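Onska Completes First Collection Phase of Two-Arm Assembly Demonstrations

Release covers 2,753 accepted episodes across 38 tasks; access for outside research groups to open in March

BRELTOV – Onska, a developer of training data and control software for robotic manipulation, today announced the completion of the first collection phase of its two-arm assembly program. The phase produced 2,753 accepted demonstration episodes covering 38 tabletop tasks, recorded at the company's Breltov site on 6 identical two-arm stations. The collection, named Toltar, will be made available to university and nonprofit research groups under a no-cost license beginning in March.

Toltar is intended for training and evaluating policies that learn from demonstration. Each episode is a complete recording of one attempt at one task, performed by a trained operator who drives both arms through a pair of hand-guided leader devices. The recording contains joint positions, commanded positions, gripper opening, motor current and synchronized video. A short written instruction accompanies each episode, along with a set of time marks that divide the attempt into steps.

The 38 tasks were selected for one shared property: each requires both arms to be in use at the same time for at least part of the work. Many published collections of two-arm demonstrations contain tasks that a single arm could finish alone, with the second arm idle or parked. In Toltar, one arm commonly holds a part at a usable angle while the other fetches, aligns, threads, inserts or removes a second part. The task list includes fitting lids, routing cord through guides, stacking rings on a post, joining pipe sections, and loading and unloading plates on a threaded dumbbell bar.

The dumbbell group is the largest in the collection, with 537 episodes. It was also the slowest to record. The bar must be held firmly enough to resist the push of an incoming plate, at an angle that leaves its threaded end open to the other arm. The plate has to be picked up from a flat surface, where there is little edge to grip, then turned and brought to the bar with its center hole in line with the shaft. Small errors in angle cause the plate to catch on the threads. 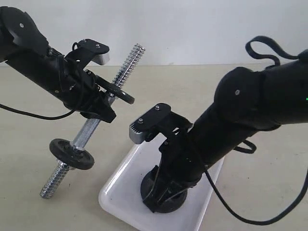 Operators were not given a fixed motion to follow. The written procedure for each task states the starting layout, the required end state and the conditions that end an attempt early. The order of pickup, the choice of holding arm and the path between the two are left to the operator. Review of early recordings showed that a strict procedure produced episodes that were nearly identical to one another, and that policies trained on them failed when a part was moved by a small distance. Onska dropped the strict procedure after the pilot and excluded all pilot recordings from the release.

Starting layouts are varied by a scheduling tool that assigns a position and orientation to each loose part before an attempt. The operator places the parts by hand to match a printed layout card, confirms the placement on the station screen and begins recording. The assigned layout is stored with the episode, so that users can divide the data by part position when building training and test sets.

Corrections are kept. If a part slips, or if an insertion is missed and tried again, the recording continues and the retry is marked with its own time interval. An attempt is rejected only if a part leaves the work area, an arm reaches a protective stop, a sensor stream is lost, or the required end state is not reached within the time limit for the task. Rejected attempts are not counted in the 2,753 episodes. They are held in a separate archive, which Onska plans to release at a later stage for work on failure detection.

Each accepted episode passed through two checks. The first is automatic and looks for missing video, timing gaps between streams, and differences between commanded and measured joint positions that exceed a set limit. The second is done by a reviewer who did not record the episode. The reviewer watches the full attempt, confirms that the written instruction matches what was done, and adjusts the step marks where needed. Where a reviewer and an operator disagreed on whether the end state had been reached, the episode was left out.

The stations share one mechanical layout. Two arms of the same model face the work area from opposite sides and carry matching parallel grippers. Arm bases are pinned to the station so that their spacing can be restored after service. Station calibration was checked at the start of every shift, and the calibration file in effect at the time of recording is included with each episode. Users who need to transfer results to a different arm spacing can apply the supplied calibration directly without estimating it from video.

Recording software for the project was written by Onska and runs under its Ishida toolchain, which handles stream timing, storage, layout assignment and review. The reading and conversion parts of Ishida will be published with the data. The scheduling and review parts remain internal for now. Conversion scripts are provided for several commonly used training formats, and a small sample set containing a few episodes from every task can be downloaded separately for testing before the full transfer.

The release also includes a baseline policy trained on the full task list, with weights, training settings and evaluation scripts. The baseline is meant as a point of comparison. Performance varies widely by task: it is strongest on tasks with wide tolerances, such as lid fitting, and weakest on tasks that require a part to be aligned with a shaft or thread. Per-task results will be listed in the technical notes, together with the number of evaluation attempts and the layouts used for each.

Several limits of the collection are documented in the same notes. All recordings were made indoors at one site under steady lighting. Backgrounds are plain and vary little from station to station. The grippers carry no touch sensors – contact must be inferred from motor current and from video. Parts are rigid or nearly rigid, with the exception of the cord tasks. Groups that need cluttered backgrounds, changing light or soft materials should expect to add data of their own.

Written instructions are in English only. Each was entered by the operator in free text after the attempt and edited by the reviewer for spelling and accuracy. No standard wording was imposed, and the same task may be described in different terms in different episodes. A normalized task label is stored in a separate field for users who prefer a fixed vocabulary.

A second collection phase is in preparation. It will keep the existing task list and add longer sequences in which several tasks are joined without a pause, such as unloading a bar, sorting its plates and loading them again in a new order. Onska is also evaluating a revised finger design with a narrower tip for lifting thin parts from flat surfaces. Episodes recorded with the revised fingers will be labeled as such and kept apart from the first phase, which will not be altered after release except to correct errors in the metadata.

Availability

Toltar will be offered under a research license to universities and nonprofit institutions at no charge. Commercial licenses will be handled separately. Applicants are asked to name a responsible contact, state the intended use and confirm that they have storage for the full transfer. Requests from research groups will be processed in the order received. The sample set and the reading tools will not require an application.

About Onska

Onska develops data collection systems, training sets and control software for robotic manipulation. The company operates its recording and evaluation stations in Breltov and supplies software to manufacturers and research laboratories. Its products include the Ishida toolchain for recording and reviewing robot demonstrations.

Media and licensing inquiries may be directed to the Onska press office in Breltov.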